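Stirutness notebook, towels and shelves
November 23, 2018

Spent most of today on the question everyone at Stirutness asks as soon as they hear what we do: so when does it fold my laundry? My brother-in-law asks it every holiday, my dentist asked it with her hands in my mouth. I've been putting off writing down a proper answer and I'm going to try, at least for the one chore we know best by now, tidying a shelf with a towel and a few odds and ends on it.

First, where we are. The Tokska arm is back on its base after the wrist repair and it's behaving (knock on wood). I gave it 8 tries at picking a washcloth up off a flat table by the corner. It got the corner on 6 of them. The other 2 it grabbed a double layer and lifted the whole thing like a dead fish. That's much better than in the summer! But it's a washcloth, on a bare table, under good light, and I had smoothed it out myself beforehand, so let's not get carried away.

Bath towels are another animal. The pile is thick, the edge disappears into it, and the thing sags in a new shape every time you shift your grip. People just pinch and feel for the hem. I do it at home while watching TV and never once look down. Ovow, our planner, wants a clean outline of the cloth before it'll commit to a grasp, and when it can't find one it sits there thinking. I clocked one pause at 900 milliseconds, which doesn't sound like much until you pile a whole row of them end to end.

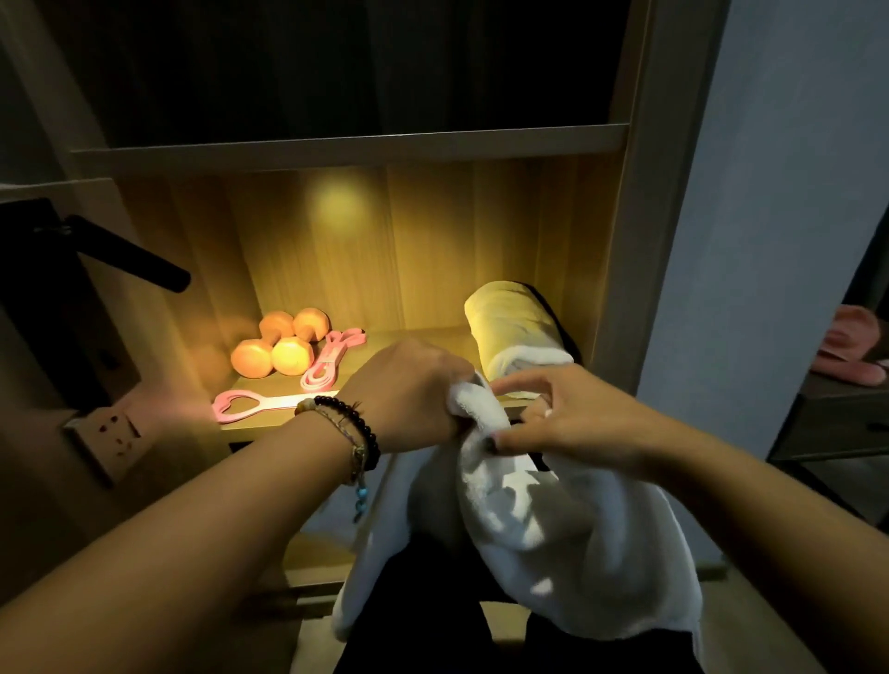 Thick white towel, both hands on it, small orange dumbbells on the lit shelf behind. 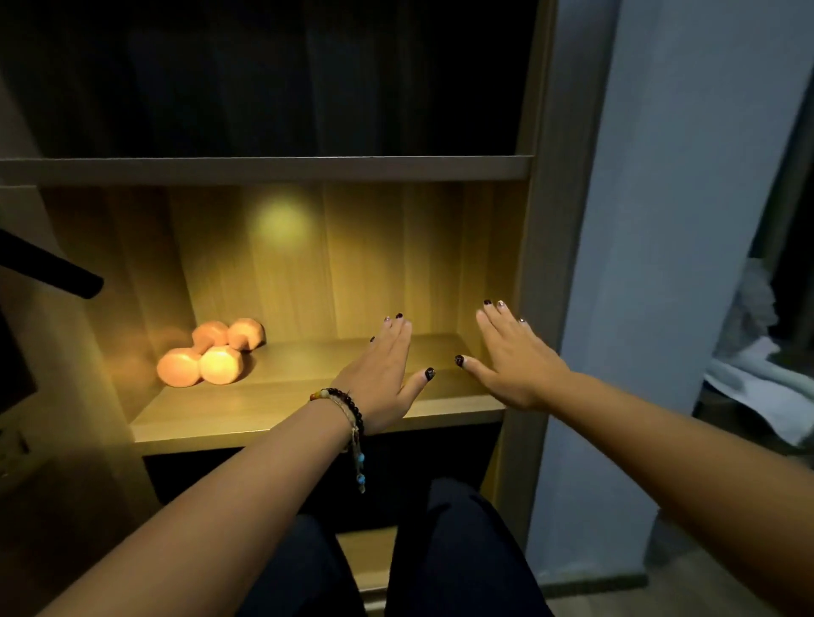 Can a machine do this kind of tidying in a normal home yet?
Only in pieces. A good arm can pick up a stiff object it knows and set it on a clear shelf, but folding a bulky towel and finding room for it among other things still takes a person, or a person standing by to fix what goes wrong.

OK, the shelf side of it. I keep going back and forth on whether a shelf is easier than a table. You lose the approach from above, so the elbow has to stay low and the gripper comes in from the front, and then there's a board over your head waiting to get bumped. Warm lighting inside a cabinet is a pain too. White cloth goes yellow, the bright spot blows out, the corners go brown, and the color threshold I was so proud of falls over. I've switched to depth only for the inside of compartments and I think that stays.

Dumbbells I'm less worried about. They're rigid, they have a handle, they stay where you put them. Weight is the catch, and I want to check the payload numbers at full reach before anybody tries it on the Tokska.

Atanasov (the shop, down the hill) called about the soft fingertips. Ready in December, same price. I asked for the ribbed ones again, the smooth set slid right off terry cloth.

To do: rerun the corner test with a crumpled start, lower the elbow limit, find out who took the good clamp.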